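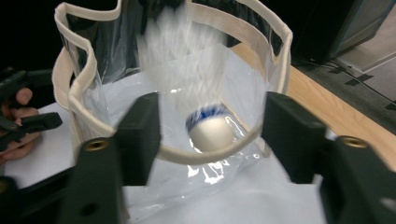 Two-gripper bagging task: a small cup inside a clear plastic bag with a fabric trim.

The Gellholm guideline is a code of practice for recording handling tasks with hand-held grippers. It was drafted at the Ongart robotics centre and is used mainly by Canadian labs that train robot arms from human demonstrations. The current edition has 60 clauses in 4 parts, covering tools, objects, operators and record keeping.

Part 2 deals with flexible containers such as bags and pouches. The mouth must be held open before an object is released, and the operator's fingers may not touch the container while a trial is running. Breakable items are released as close to the bottom as the gripper can reach. A dropped item does not void a trial, but it must be labelled as a drop.

Critics of the first edition noted that it set no limit on operator fatigue. The Mudo revision added rest breaks and a colour code for worn fingertips.

In a review of 1,034 trials at the Avitz laboratory, 677 met every clause in Part 2. Incomplete labelling was the most common fault.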